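Open day at Relero: trying out the Vandanov two-arm kit

I'd been looking forward to this one since October, when Ineke Dewulf first told our group about the Vandanov, and Relero's open day didn't disappoint. The kit is sold as a complete teaching bench: 2 arms, a gripper for each, a teach pendant for each, and a course to go with them. Geert Declercq had us round the bench within minutes of our coats coming off, which I loved!

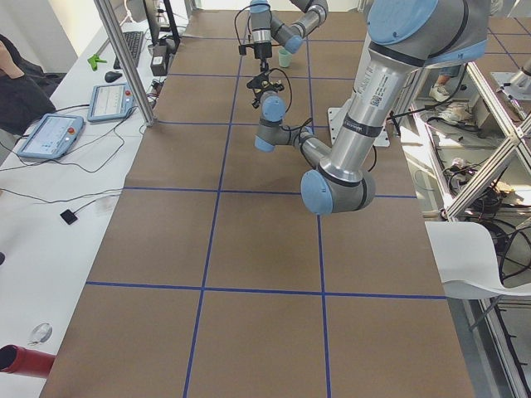 What struck me first was how little you need to know before you can get going. The pendants are plain touch-and-try affairs, and Geert let us move an arm by hand, save a position, move it again and save another (my first path was hopeless, my second rather good). Paper cups make excellent practice pieces – cheap, light and easily squashed, so you soon learn to be gentle with the gripper setting. 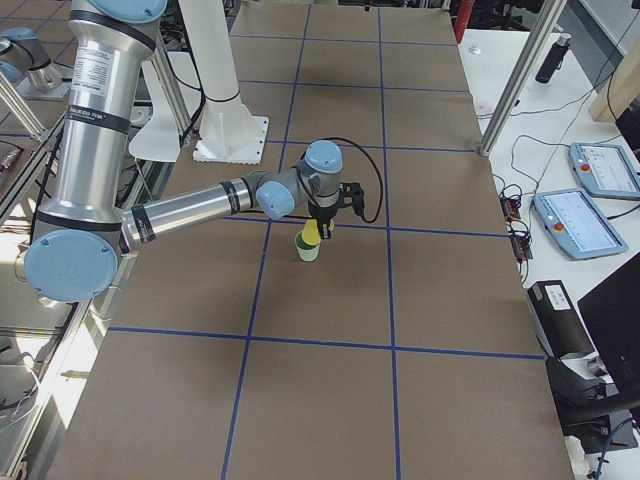 Can you rent the kit before deciding to buy?
Relero hires it out for 4 weeks at a time, with delivery and half a day's training included, and takes the hire cost off the price if you keep it.

Amber De Bruijn took us through the course book next. It runs to 149 pages and I read far more of it over lunch than was polite. The chapter on sharing a workspace between arms is a gem, with proper exercises and room for your own notes.

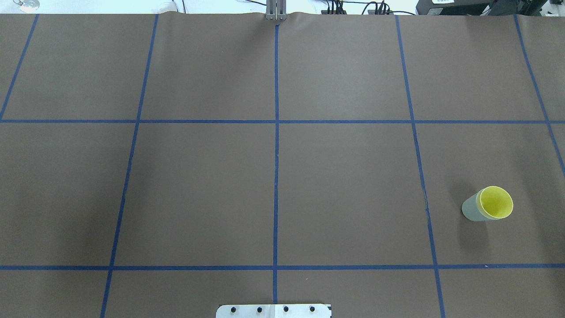 Liesbeth Van Rooij is writing a follow-up chapter on picking things up from awkward angles, and I've put my name down to test it. Coffee and very good apple cake were at the back, next to the sign-up sheet for the next visit.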